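Accueil Cours Tarifs Qui suis-je Contact

Qui suis-je

Bonjour et bienvenue chez Nurkotlow ! C'est une toute petite école de langues, et c'est moi qui la tiens, du tableau au planning (et au café). J'y enseigne l'anglais de tous les jours, celui qu'on parle en faisant ses courses ou en appelant le plombier. J'ai appris le mien à Skirnness, où je devais passer un été et où je suis restée 3 ans, d'abord comme serveuse, puis à l'accueil d'une auberge. Autant dire que mon accent vient de loin !
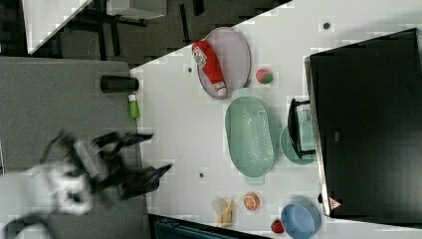 Chez moi, on parle avant d'ouvrir un livre. Les débutants complets arrivent souvent persuadés d'être « nuls en langues » et je commence toujours par du vocabulaire qu'ils ont sous la main. La cuisine marche très bien pour ça : une bouteille de ketchup rouge posée en travers d'un plateau, une passoire vert pâle en dessous, et voilà « on », « across » et « below » qui rentrent sans qu'on ait prononcé le mot préposition. La grammaire vient après, par petites doses, quand les questions arrivent.

Je propose 2 formules, en petit groupe ou en solo. Le groupe, c'est plus joyeux, on se trompe tous ensemble.
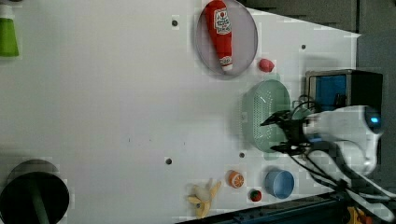
Le solo convient mieux à ceux qui ont un entretien à préparer, ou une belle-famille anglophone à impressionner (ça arrive plus souvent qu'on ne croit !). Les inscriptions ouvrent en septembre, mais écrivez-moi quand vous voulez, je case volontiers quelqu'un en cours d'année.

Côté méthode, j'ai fabriqué mes propres fiches au fil du temps, le carnet Mapplebeck, avec plus de 3 000 mots et expressions classés par situation. Il est compris dans le prix du cours. Une deuxième partie, sur le téléphone et les rendez-vous, est en chantier.

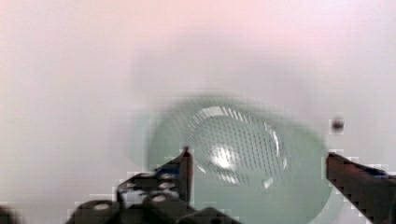
Le vert pâle, « pale green » en anglais.

Et si vous passez à Sanham, poussez la porte, on fera connaissance en anglais ou en français !

Dernière mise à jour : septembre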